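Braço caseiro na simulação: a garra vai bem, a sombra é que está a dar cabo de mim
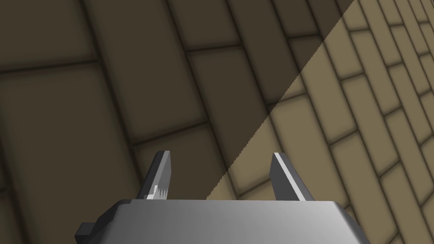 Tala Qaisi: Antes de mexeres nas luzes, diz-nos com que passo de tempo estás a correr a física. Já vi muita gente culpar a iluminação quando o problema estava no contacto dos dedos.

ze_do_torno
Boa noite a todos, e obrigado pela rapidez, Tala! Deixem-me contar a coisa com calma. Ando desde abril a montar o braço na oficina partilhada (chamámos-lhe Zoubi, não perguntem) e, enquanto não chegam as peças do pulso, resolvi adiantar a parte da visão em simulação. A câmara vai montada no pulso a olhar ao longo dos dois dedos, e o chão é o de tijolo que vinha com o simulador. O passo é de 4 ms. Os dedos abrem e fecham lindamente, isso até me comoveu um bocadinho. O problema é a linha entre a sombra e a parte iluminada: sai direitinha e tão dura que o meu detetor de arestas pensa que é a borda de um objeto. Em 194 tentativas de preensão, 133 falharam, e quase todas por o braço ir atrás da sombra.

marceneira_digital
Que bonito projeto, Zé! Passei exatamente por isto com o meu, que era bem mais modesto. A aresta está aos degrauzinhos na parte de baixo, junto à garra, e isso cheira-me a mapa de sombras com resolução baixa. Sobe a resolução, liga a filtragem e vais ver que o detetor fica logo mais sossegado. Se a placa gráfica aguentar, claro (a minha não aguentava e eu fazia chá enquanto esperava).

Drodico
Discordo da marceneira, com todo o carinho. Se suavizas a sombra, ficas com uma simulação muito simpática e um braço que se espalha ao comprido no primeiro dia em que bater sol na bancada. As sombras duras existem. Eu deixava tudo como está e mudava o método: usar só arestas, em cima de tijolo, é pedir sarilhos. As juntas já são arestas que cheguem! Mete um canal de profundidade e esquece o resto.

marceneira_digital
Também não disse para apagar a sombra, homem. Disse para tirar os degraus, que no mundo real o sol não faz degraus.

Drodico
Nisso dou-te razão. Mas continuo a achar que é o menos.

Tala Qaisi
Os 4 ms parecem-me bem para começar, retiro a suspeita. Quanto ao resto, estou a meio caminho entre os dois. Corrigia os degraus, sim, mas depois variava a direção da luz em cada tentativa e trocava o chão de vez em quando. Com o sol sempre no mesmo sítio, o sistema aprende aquele sítio e mais nada. E confirma a textura: com a câmara tão inclinada, os tijolos apertam muito lá para o canto de cima, à direita, e isso também dá arestas falsas ao detetor.

ze_do_torno
Bem, fiz o trabalho de casa e cá venho prestar contas. Subi a resolução do mapa de sombras e pus a luz a rodar entre tentativas. Fiz só mais 30, que já passava da meia-noite e a minha mulher veio ver se eu ainda estava vivo. Falhou 9. A profundidade ainda não experimentei, Drodico, mas fica prometido, porque no fundo acho que tens razão e custa-me admitir.

Endo
Uma pergunta de quem vem atrás a aprender: os dedos vão ser impressos ou cortados em chapa? Estou a fazer uma garra parecida e os meus, impressos, flexionam tanto que a simulação e a realidade nem parecem primas.

ze_do_torno
Olá, Endo, bem-vindo! Impressos na primeira versão, só para ver as folgas, e depois logo se vê. Se houver chapa a sobrar na oficina, corto. Que espessura tens tu nos teus? E a face de dentro, deixaste lisa ou meteste alguma coisa para agarrar?

Drodico
Chapa, Zé. Poupa-te ao desgosto.

marceneira_digital
Impressos servem perfeitamente se orientares bem as camadas! Endo, mostra lá os teus que eu dou uma olhadela.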